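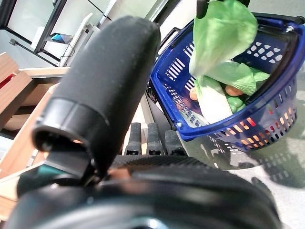
図1　野菜を入れた青色の買い物かご。壁面に長方形と菱形の孔が並び、縁に沿って黒い持ち手がつく。

11月掲載　文:Ellwood生活用具研究室
印刷する | メールで送る

3. 買い物かごの中での野菜の置かれ方

3.1 対象としたかご

本節では、食料品店の売場で客が手に提げて使う樹脂製の買い物かごを取り上げ、その中で野菜がどのように置かれ、レジに着くまでにどう動かされるかを述べる。前節で扱った家庭の保存容器と違い、買い物かごは中身が入っている時間が短い。入れる順序は売場の並びに大きく左右され、入れた本人が全体の配置を考える機会は少ない。それでも、かごの中の置かれ方には繰り返し現れる形があり、かごの構造と結びついているように見えた。

観察に用いたのは、調査に協力した店舗が日常使っているかごである。店舗は3店で、いずれも入口付近にかごを重ねて置き、客が自分で取る方式をとっていた。かごの型は店ごとに異なり、うち一店はHuteroの浅型、残る二店は口がやや広い標準型を使っていた。どの型にも壁面に孔があり、縁に持ち手がつく。色は店によって違うが、青系のものが最も多く使われていた。

壁面の孔は、形も配列も面によって異なることがある。図1のかごでは、左の壁に横長の孔が梯子のように縦に連なり、奥の壁には菱形の孔が格子状に並んでいる。孔の役割としては、軽量化、水切り、重ねたときの抜けやすさなどが店側から挙げられた。店員への聞き取りでは、孔を通して中身が外から見えることを利点とする意見もあった。レジで空になったかごを引き取る際、小袋の残りに気づきやすいという。一方で、細い葉先や袋の角が孔に入り、取り出すときに引っかかるという苦情も受けているとのことであった。

持ち手は、使わないときには縁に沿って倒れる。倒れた持ち手は口の一部にかかるため、床や台に置いたかごへ長い野菜を入れようとすると、持ち手をいったん起こすか、脇へ寄せる動作が加わる。この動作は観察の初めには記録項目に入れていなかったが、予備観察で頻繁に見られたため、本観察から加えた。

3.2 観察の手順

協力者は31名で、普段から対象店舗のいずれかを利用している成人である。協力者には一人あたり1,000円分の買い物券を渡し、不足分は自費でいつもどおりの買い物をしてもらった。買う品目は指定せず、野菜を一品以上含めることだけを依頼した。記録者は少し離れて同行し、品物を入れる、位置を変える、取り出すという動作をその都度書きとめた。会話はこちらからは行わず、買い物が終わってから短い聞き取りをした。

記録した動作は2,179件である。位置の変更には、手で持ち上げて移すもののほか、別の品を入れるときに押しやるものを含めた。かごを揺すって中身を寄せる動作も位置の変更として数えた。提げて歩くうちに品物が自然にずれたものは、手の動作を伴わないため件数に入れず、欄外に注記した。記録の整理にはDolticoの表形式の入力票を使い、動作ごとに売場名、品目、かごの中のおおよその位置を書き込んだ。

かごの中の位置は、底、壁際、上の区分で表した。底は底面に直接触れている状態、壁際は品物の側面が壁に寄りかかっている状態、上はほかの品物に載っている状態を指す。底に触れながら壁にも寄りかかっている品は壁際とした。この区分は粗く、たとえば大きな袋物が底と上の両方にまたがる場合には判断が分かれた。その場合は、品物の重さの大部分がどこにかかっているかを記録者が見て決めた。

3.3 入れる順序

対象店舗はすべて、入口を入ってすぐに青果売場がある。このため野菜は買い物の早い時期にかごに入り、底に置かれやすい。根菜のように硬く重いものについては、この順序で特に問題は起きない。葉物や熟した果菜が先に入った場合には、後から来る飲料や缶詰の重さを受けることになる。聞き取りでは、ほとんどの協力者がこのことを知っており、何らかの対処をしていると答えた。

対処の仕方は人によって違った。よく見られたのは、葉物を初めに壁際へ立て、底の中央を空けておく置き方である。後から入る重い品は空いた中央に収まり、葉物は横から押されるだけで済む。この置き方をとる協力者は、入れ終わるまで位置の変更が少なかった。次に見られたのは、葉物を一度底に寝かせておき、重い品を入れるたびに引き抜いて上に載せ直すやり方で、こちらは変更の回数が多くなる。どちらをとるかは、かごの型よりも本人の習慣によるところが大きいようであった。同じ協力者が別の日に同じ店で買い物をした数例では、置き方はほとんど変わらなかった。

売場を逆に回る協力者もいた。飲料と調味料を先に取り、青果売場には最後に戻る。こうすると野菜は自然に上に来るが、混み合う時間には通路を逆に進むことになり、続けにくいと話していた。夕方の観察では、途中で通常の回り方に変えた例があった。

3.4 壁と孔の使われ方

壁際に立てた野菜は、壁の孔の影響を受ける。滑らかな袋に入った品は壁に沿って下へずれやすいが、孔の縁に袋のしわがかかると、その位置で止まる。長ねぎのような長い品では、根元を底の隅に当て、上部を反対側の縁に預ける斜めの置き方が多かった。この場合、壁との接触は少なく、孔はほとんど関係しない。

孔に引っかかる例は、束ねられた葉物、網袋、値札のついた結束帯に集中した。網袋は外側の網が孔の角に絡み、取り出すときにかごごと持ち上がることがあった。レジで店員が中身を移すときにも同じことが起きるため、店員は網袋を真上に引かず、いったん内側へ寄せてから上げていた。客の側でこの動かし方をする人は少なかった。

孔の形による違いについては、はっきりしたことは言えない。横長の孔では袋の端が横に滑り込む例が、菱形の孔では細い茎の先が下の角に入り込む例が記録されている。しかし一つのかごに両方の形がある場合、どちらの壁に品を立てるかは、かごを提げる腕の左右や売場の棚の位置によって決まってしまう。孔の形だけを取り出して比べるには、型を揃えた別の観察が必要である。

また、孔があることで、かごの外から中身の量をおおよそ見てとれる。協力者の中には、上からのぞかずに側面を見て、底に小さな品が残っていないか確かめる人がいた。聞き取りでこの点を尋ねると、本人は意識していなかったと答えた。

3.5 持ち手に関する動作

持ち手を起こす、倒す、脇へ寄せるという動作は、かごを台に置いて使う場面に集まっていた。歩きながら品物を入れる場合、持ち手は肘や手にかかって起きているため、改めて動かす必要がない。その代わり、持ち手の下をくぐらせるように品物を入れることになり、大きなキャベツや丈のある袋は入れにくい。協力者の多くは、そうした品を取るときに限って、かごを棚の縁か床に下ろしていた。

床に下ろすことをためらう協力者もいた。衛生上の理由を挙げる人と、腰をかがめるのがつらいという人がいた。後者は青果台の空いた端にかごを載せて使っていたが、台が商品で埋まっている時間帯にはそれができない。ある店では青果台の脇に小さな置き台を設けており、この店では大きな野菜を入れるときの持ち手の扱いが円滑であった。ただし、この店は通路も広く、置き台だけの効果とはいえない。

3.6 レジ前での並べ直し

列に並んでいる間に中身を並べ直す動作は、多くの協力者に見られた。目的を尋ねると、傷みやすい野菜を上に出すため、会計後に袋へ移す順序を考えるため、手持ち無沙汰なため、という答えがあった。並べ直しの対象は葉物が最も多く、果菜がこれに続いた。根菜はほとんど動かされない。

並べ直しの結果は、会計の際に必ずしも保たれない。店員は別のかごへ移すとき、重い品を底に置くよう教えられており、客が上に出した葉物を一度よけてから最後に戻す。客が上に出しておいた葉物は、店員が最初に手に取る品にもなるので、よける手間がかえって増えることもあった。店員の側からは、どのように入っていても手順は同じなので気にならない、という声と、重い品が上に見えているほうが移しやすい、という声の両方が聞かれた。

3.7 本節の範囲

以上は手提げで使うかごに限った観察であり、カートに載せて使う場合は含まない。カートではかごが水平に保たれ、歩行による揺れの向きも変わるため、壁際に立てた野菜の倒れ方が異なると考えられる。持参した袋やかごを売場で使う客も今回は対象から外した。また、観察した月が冬に近く、かさのある葉物と根菜が多く買われる時期であった。果菜の多い夏には、底に置ける硬い品が減り、置かれ方も変わる可能性がある。

野菜の傷みそのものは測っていない。会計後に袋の中を確かめさせてもらった例はあるが、売場にあった時点の状態がわからないため、かごの中で生じた傷みを分けることはできなかった。次節では、会計を終えた品を袋に詰める作業台での動作を扱う。

当サイトでは、閲覧状況の把握のためにクッキーを使用しています。引き続きご覧になる場合は、使用に同意したものとみなします。　同意する | 設定を変更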